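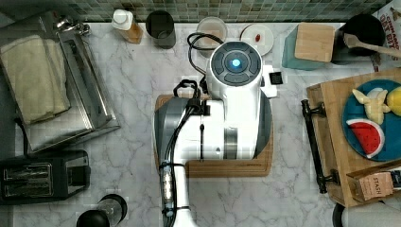
The kitchen counter, white marble with gray veining.

I resealed the counter in January, and I am writing the procedure down for the next time. Marble is calcite. Lemon juice, vinegar and wine react with it and leave a dull mark called an etch. A sealer does not stop this. It fills the pores near the surface and slows down oil and colored liquids, so a spill can be wiped up before it sets.

To test the old seal, put a spoonful of water on the stone and leave it for ten minutes. If the spot darkens, the seal is worn. Mine darkened next to the sink and stayed pale everywhere else.

Wash with a neutral soap, rinse, and let the stone dry overnight. I used Otik, a water-based sealer, in 2 thin coats. The 500 ml bottle was more than enough. Wipe off all the excess before it dries or it leaves a haze.

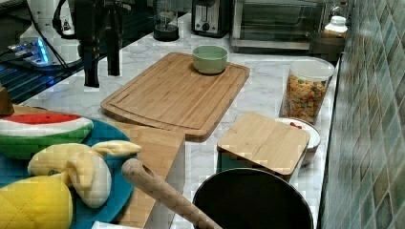
Can an etch mark be polished out at home?
A light one can, on a polished finish, with marble polishing powder and a damp felt pad. Deep ones need a stone shop.

Solomiia Kravets asked about honed marble in the comments on my last post. Same sealer, same test, but skip the polishing powder, which leaves a shiny patch. I have not tried the solvent-based version.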